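April, bench notes, dye room

Started the second madder bath at 7.40. Same recipe as the last one: 100 g of ground root to the same weight of wool, soaked overnight in rainwater from the butt. The water from the tap at Rorkdale is hard and I wanted to see how far the colour moves without the chalk.

Alum mordant done yesterday evening. Left the skeins in the pot to cool with the lid on and squeezed them out by hand this morning. Two felt sticky, so I have probably used too much alum again. Niilo Aaltonen said the same of his batch and he weighs things more carefully than I do.

Heated the bath slowly. It reached 66 degrees after an hour and I held it there. Last time it crept past 80 while I was on the phone and the red went brown - still a decent brown, but not what was ordered. The Kiani thermometer reads one degree low against the glass one. Have written this on a bit of tape and stuck it to the handle.

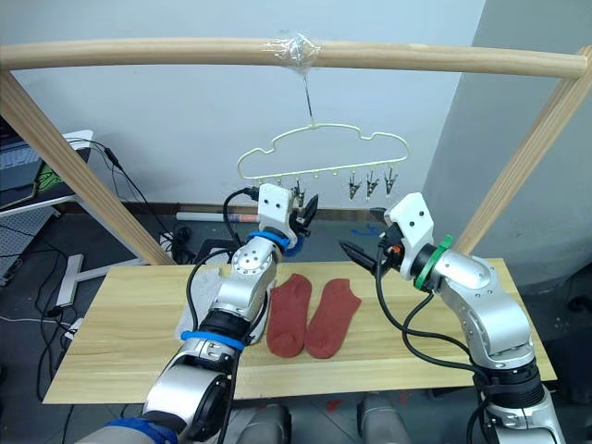 Skeins out at noon. Colour is a soft brick, lighter than the tap water batch and more towards orange. So the chalk does matter. I'll try a pinch of it in the third bath and keep everything else the same. Snipped a length from each skein for the sample book, pages 6 and 7.

Put a spare skein into the used bath for the afternoon. It came out a pale apricot, quite even. Worth keeping for the Nullutik blanket, where the border wants something quieter than the middle.

Wash test: half of each sample in warm water with the plain soap, ten minutes, then rinsed. The sticky two bled a fair bit. The others hardly at all. Light test goes on the south window sill tomorrow with card over one half - leave it alone please until the end of the month.

Invoice from Sunier for the next lot of fleece is 1,418 including carriage. Carriage has gone up. Ask whether they would hold ours back and send it with the autumn order.

To do: clean the big pot, more muslin bags, find the lid that fits the small pan.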